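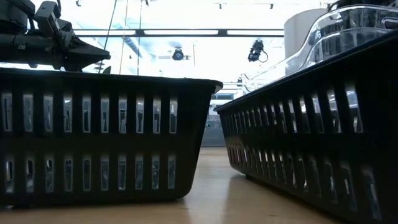

The parcel that would not go home

Mark Anthony Sison keeps the returns in the back room of his shop in Punton, where the stock used to be. In January he had 457 parcels come through the door in one month, and 53 of them were never claimed by the courier that was meant to collect them. They stayed on the shelves by the kettle until he rang the depot himself.

Sison runs a corner shop. He sells milk, birthday cards, phone credit and a fairly good range of Filipino snacks. He became a drop-off point for Paketti two years ago, when the rep told him that people who came in with a parcel would leave with a loaf of bread. Some do. He is paid a small fee for each label he scans and nothing for the time he spends finding a lost one.

Sending things back has become an ordinary part of buying them. A customer orders the same coat in two sizes, keeps one and prints a label for the other. For the shopper the matter ends at the counter. The coat still has a long way to go.

From Punton it travels by van to a sorting depot, then by lorry to a returns centre run by a firm called Zotico, which handles the work for a number of clothing and homeware sellers. There it is opened, checked and given a grade. Goods in the top grade are folded, bagged again and put back on sale. The next grade down goes to an outlet. Anything below that is sold by the pallet to whoever will take it, and the price is worked out by weight.

Erlinda Layug spent six years grading clothes at the centre before she left to set up on her own. She says the work was steady and the rules were clear, but the time allowed for each item kept shrinking.

"When I started you could try the zip, look at the seams and turn the pockets out," she says. "By the end you had a glance at the front and a glance at the back. If you weren't sure, you marked it down. Marking it down was quicker than being sure."

A good deal of what she marked down had very little wrong with it. She remembers shirts missing a spare button, and a run of grey jumpers sent to the pallets for having the wrong bag. A seller could have put them right for pennies, but each one would have needed a person to stop and do it.

Layug now buys pallets herself. Her business, Gatchalian, is named after her mother's family and works out of a unit on the edge of town. She has two part-time staff, a steamer, three sewing machines and a long rail. A pallet of mixed clothing holds 351 pieces on average by her own records, and she sells most of it through a weekend market and a small website. Last year she sold just over 3,000 items. Profit is thin. Shoes do badly, and children's coats go within the hour.

She would like sellers to put more on the label about why a thing came back. The form a customer fills in has a box for the reason, but the answer stays with the seller and never reaches the person holding the garment. Knowing that a dress was returned for being too long would save her checking it for stains.

Some shops have started to charge for returns, and Sison has noticed the difference. People stand at his counter and read the label again, working out whether a nine-pound top is worth posting. A few take it home. One woman asked if he wanted it for his daughter.

He has thought about giving up the drop-off point. The back room would hold a second freezer, and the freezer would earn more. But his older customers don't drive, and the next place that takes parcels is two buses away. For now he has told Paketti that he wants a collection every day, at a set time, and he is waiting for a reply.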